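From: Bastian Lindemann
To: Listville football list
Date: 18 September 2023
Subject: Re: Flarkix boots on wet grass

Mavlow wrote:
> Had the new Flarkix on for two matches now and I'm sold. The ribbed
> strip on the instep gives you loads more bend. I hit a free kick on
> Sunday league form that I'd never have got near in my old pair.
> Worth every penny, and the shop says they last two seasons easy.

Two matches isn't much to go on. I'd like to know what you were kicking before, because if it was the pair you had in May, with the sole coming away, then a bag of chips would have given you more bend.

I've been hearing about ribs, fins and sticky patches on boots since I was a junior. Every few years they come back in a new colour. The ball bends if you strike it off centre with a decent follow-through, and I've yet to see a strip of rubber do that for anyone. On wet grass I'd worry far more about the studs, and you don't mention those at all. Are they the moulded ones or can you swap them? 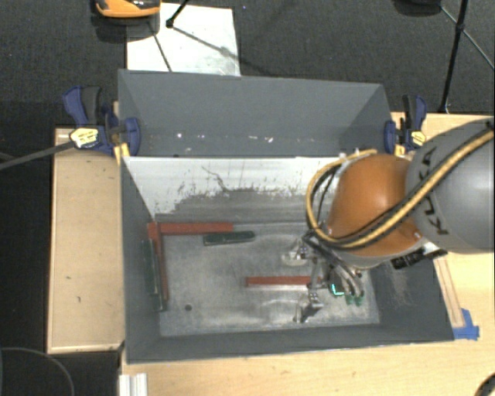
As for lasting two seasons, the shop would say that. My last pair from them split across the toe after five months, and I only train once a week. I took them back and was told it was "normal flex wear". Tăng had the same answer about his, same shop, different bloke.

What would change my mind is simple enough. Take up to 20 free kicks in the old boots and the same in the new, same ball, same spot, with someone else keeping score who doesn't know which you think is better. Tăng has offered to go in goal – he says he could do with the practice, and I won't argue.

If the Flarkix still come out ahead I'll say so on here. Until then I'm keeping my plain leather ones. What size are yours, by the way? I'd try them for ten minutes if they fit.

Bastian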